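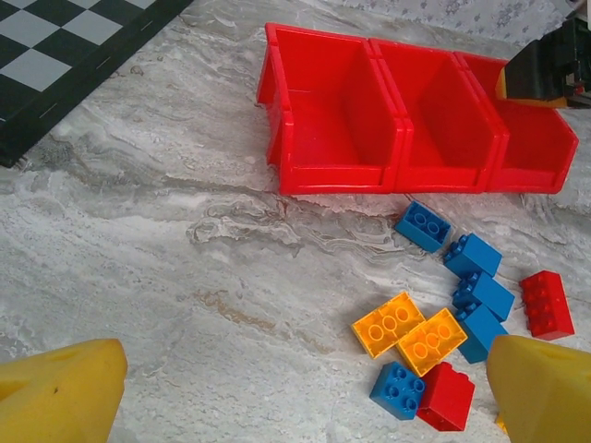

Bricks, bins and the checkerboard, seen from the wrist

Two-arm brick sorting for a club project: how do we split the work?

Teodor Solberg
Our club has until October to get two arms sorting toy bricks by color into a red tray with open compartments. Each arm works fine alone. Together they have the manners of shoppers at a closing sale — both go for the same brick, then both stop and wait. We have 42 practice runs logged and 18 clean ones. Should each arm get its own half of the floor, or its own colors?

Borghild Sandberg
Own colors sounds fair until all the blue ones land on the wrong side. We did halves at Kerau, with a strip down the middle that either arm may enter but only if it holds a "token" (one variable in the code, true or false). Do the same for the tray. An arm asks for the token before it reaches over the compartments and gives it back once it's clear. It's slow. Judges at our last meet didn't mind slow, they minded the crunching noise.

Also check that both arms agree on where the tray is. Ours were off by 2 cm and we blamed the code for a week. Redo the checkerboard calibration for each arm any time somebody leans on the table, so, daily.

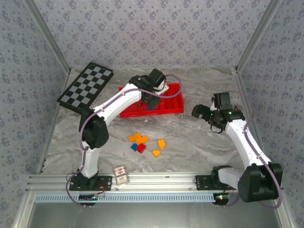

Dardo Palma
have you tried just using one arm

Teodor Solberg
Dardo, the rules say two. Borghild, thanks, trying the token on Thursday.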